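Le panneau mobile n'est pas une cloison

Dans les bureaux partagés, le panneau blanc sur roulettes s'est imposé comme la réponse par défaut à trois demandes différentes : écrire, séparer, masquer. Les catalogues entretiennent la confusion en rangeant ces usages sous une même rubrique. Je soutiens ici qu'un panneau mobile devrait être choisi d'abord pour son piètement, ensuite pour sa surface, et que l'ordre inverse, presque toujours suivi, produit des salles mal équipées.

Le critère de la surface est facile à comprendre. Une face blanche se juge en quelques secondes : brillance, planéité, tenue à l'effaçage. Les fiches techniques lui consacrent l'essentiel de leur texte. Celle du modèle Manalo, que nous avons étudiée en mars lors du réaménagement du plateau Vokden, comptait 20 lignes sur le revêtement et 3 sur la structure. Le poids à vide figurait dans une note. La nature des roulettes n'était précisée nulle part, pas plus que la présence d'un frein.

Or c'est au sol que se décide la qualité d'usage. Un panneau haut et peu épais offre une prise importante à la poussée de la main, surtout quand on écrit dans le tiers supérieur. Le moment de basculement augmente avec la hauteur du point d'appui, et seule la longueur des pieds perpendiculaires au panneau s'y oppose. Un pied court dégage le passage mais rend l'écriture pénible. Un pied long stabilise l'ensemble et devient un obstacle pour les chevilles, les chariots et les aspirateurs. Il n'existe pas de réglage qui supprime ce conflit ; il faut l'arbitrer avant l'achat, selon que le panneau servira à écrire ou à séparer.

Les roulettes pivotantes ajoutent une seconde difficulté. Elles facilitent le déplacement latéral, opération fréquente dans une salle que l'on reconfigure plusieurs fois par jour. Sans blocage, elles autorisent aussi un recul de quelques centimètres à chaque trait appuyé. Le diamètre compte autant que le pivot : une petite roue passe mal un seuil ou un chemin de câble, alors qu'elle se comporte correctement sur un sol lisse et continu. 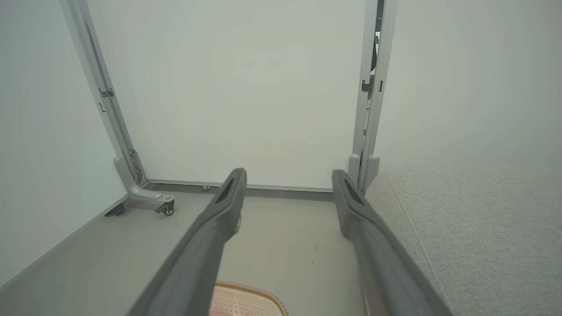
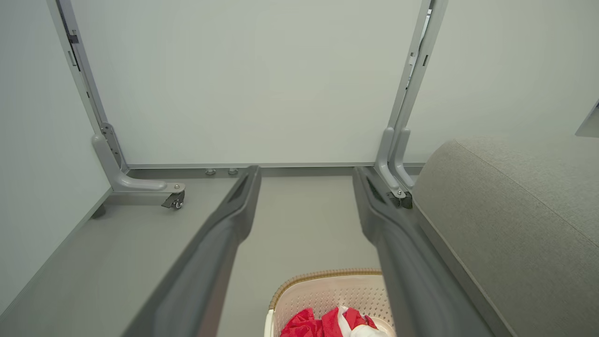 Panneau blanc à montants gris : pied courbe vers l'avant et roulette en bout de pied.

Le pied courbe mérite une remarque. Il place la roue en avant du plan du panneau, ce qui est mécaniquement souhaitable, et il laisse visible une portion de sol sous la traverse basse. Pour l'écriture, ce jour est sans conséquence. Pour la séparation, il change tout. Le son passe dessous, la lumière aussi, et les personnes assises de l'autre côté perçoivent chaque passage. Un panneau surélevé ne délimite un espace que pour un occupant debout qui regarde devant lui.

On m'objectera que la fonction acoustique n'a jamais été sérieusement promise. C'est exact pour certains fabricants. La documentation Zomex parle toutefois de « confort de concentration » pour une plaque rigide et lisse, qui réfléchit les fréquences de la voix sans les absorber. Deux panneaux de ce type placés face à face dégradent l'écoute entre eux. Une face textile ferait mieux, au prix de l'écriture. Je ne connais pas de produit qui tienne les deux rôles sans compromis sensible, et les versions à double face déplacent le problème sans le résoudre – il reste toujours un côté où la surface n'est pas la bonne.

La seconde objection est budgétaire. Une cloison fixe suppose des travaux, une reprise de l'éclairage et parfois une autorisation ; le panneau se livre monté ou presque. L'argument tient tant que l'on achète deux ou trois unités. Sur le plateau Vokden, la demande initiale portait sur 12 panneaux pour une surface ouverte de plus de 30 postes. À cette échelle, le stockage des unités inutilisées occupe un volume réel, que personne n'avait inscrit au plan. Nous avons ramené la commande à cinq et traité le reste par des rayonnages.

La gamme Astska, finalement retenue, n'est pas la plus soignée en surface. Elle indique en revanche la longueur des pieds, le diamètre des roues, le type de frein et la charge admissible sur la traverse. Ces quatre données devraient figurer en tête de toute fiche de mobilier mobile, avant la teinte et avant le revêtement. Tant qu'elles manqueront, il faudra demander un exemplaire à l'essai, écrire tout en haut en appuyant franchement, puis regarder où sont passées les roues.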